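### 4.3 Défaillances observées : accrochage du faisceau et prises perdues

Sur 1,389 tentatives de saisie, l'essentiel des arrêts ne vient pas de la perception. On s'attendait à l'inverse. Les journaux ont été relus un par un par L. Engelhardt, à Jistby, avec les critères du §3.2 : arrêt sécurité, prise perdue, contact non prévu avec le bac. Un même essai peut relever de plusieurs catégories, donc ne pas sommer les colonnes du tableau 3.

Premier cas, le plus gênant. Le faisceau de câbles du poignet. Il forme une boucle qui descend sous le bras et, pour certaines orientations de l'outil, passe plus bas que le rebord. Tant que les prises restent au centre du compartiment, rien. Dès que le planificateur Zernesik propose une approche inclinée le long d'une paroi, la boucle frotte, puis s'accroche. Le couple mesuré à l'axe 6 monte lentement, sur 400 ms environ, ce qui est trop progressif pour le seuil de collision tel qu'il était réglé (détection sur la dérivée). Le bras continue donc à tirer. Deux fois le bac s'est déplacé avec ses pinces de serrage, et la calibration bac/base était à refaire.

Le modèle de collision ne contenait que les corps rigides. Le faisceau n'y figurait pas du tout : oubli de notre part, hérité de la cellule précédente (Rosenthal), où les câbles passaient par l'intérieur.

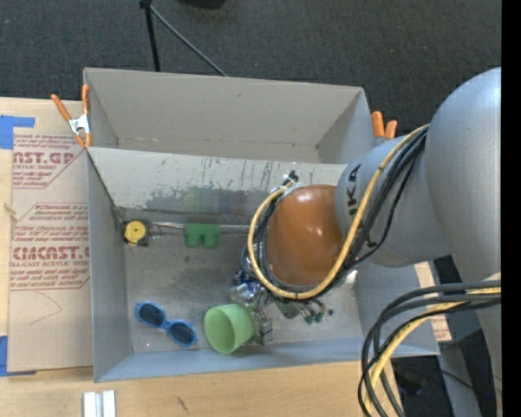
**Figure 6.** Bras au-dessus du bac à deux compartiments, objets variés dans le compartiment avant. La boucle de câbles jaunes et noirs pend sous le poignet. Pince masquée par le bras.

Deuxième cas : les prises perdues pendant le transfert. Moins spectaculaire, plus fréquent. Concerne surtout les objets creux et les emballages souples. Le contrôleur valide la prise sur l'ouverture résiduelle des doigts, or un emballage froissé donne une ouverture quasi nulle, interprétée comme un échec, et la pince se rouvre au-dessus de la cloison. L'objet retombe d'un côté ou de l'autre. Quand il retombe côté dépose, l'essai est compté comme réussi par le script, à tort ; ces essais ont été reclassés à la main.

Troisième cas, l'occultation. Caméra fixe, bras large : pendant l'approche une bonne partie du compartiment de prise disparait derrière le carter et les câbles. Un glissement d'objet à ce moment là n'est pas vu. Aucune correction en ligne possible avec une seule vue. Nous n'avons pas de mesure propre de l'effet, seulement des relectures.

Corrections apportées en juillet, dans l'ordre :

- enveloppe cylindrique ajoutée autour du faisceau dans le modèle de collision (volontairement large, quelques prises de bord deviennent inaccessibles)
- seuil absolu sur le couple de l'axe 6, en plus du seuil sur la dérivée
- rotation du poignet bornée pendant la descente
- butée mécanique Zarkgate derrière le bac, les pinces seules ne suffisent pas

Deux séries de 800 essais ont ensuite été lancées, l'une avec l'enveloppe seule, l'autre avec l'ensemble des corrections. Plus aucun accrochage complet dans la seconde. Des frottements légers subsistent dans les deux, visibles sur le couple mais sous le seuil. La première série comporte encore des accrochages, tous côté cloison, ce qui suggère que le cylindre approxime mal la boucle quand celle ci se déforme.

Reste ouvert : le critère de validation de prise. Un retour d'effort au doigt règlerait sans doute le cas des emballages, pas testé ici. L'arrêt d'urgence a toujours fonctionné, mais il a été déclenché à la main dans les deux cas de déplacement du bac, ce qui n'est pas acceptable pour des séries de nuit sans opérateur. Celles-ci sont suspendues jusqu'à la validation du nouveau seuil (voir §5.1).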